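January 6, 2022

Got to the bricks finally. Faustine left the big tub with us in October and it has been under the stairs at Sumarmont ever since, with the coats falling on it. She said there were 1,000 pieces in it when her boys had it. I took her word.

Started at 6 after supper. Wendelin wanted to sort by color and I wanted to sort by shape, so we did shape first and he can do what he likes inside the compartments. The black tray does the job. I thought the squares would be too small for the long ones but the 2-by-4s go in fine if you lay them flat. Anything longer is going in a shoebox for now.

The turquoise ones are nicer than I remembered. I turned each one over to look up inside before it went in, to check for grit between the tubes. A toothbrush and a little dish soap gets most of it out.

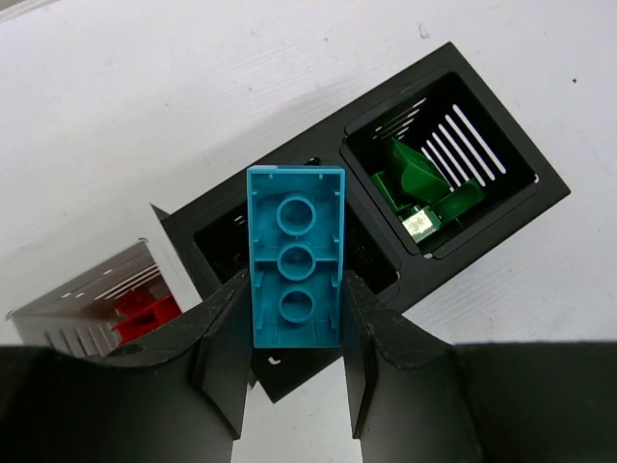
Wendelin says the older ones grip better and we should keep them apart. I can't feel a difference. He tried a few on me with my eyes shut and I got most of them wrong, so I let him start his own pile and he kept at it until bedtime.

Wheels, windows and doors are still to do. There is also a bag of odd bits at the bottom of the tub that I haven't opened. One of the doors has a chewed corner and I put it aside for the trash.

Stopped at 7, back stiff from leaning over the table. Need to call Faustine and ask if she wants the instruction booklets back. Out of dish soap now too.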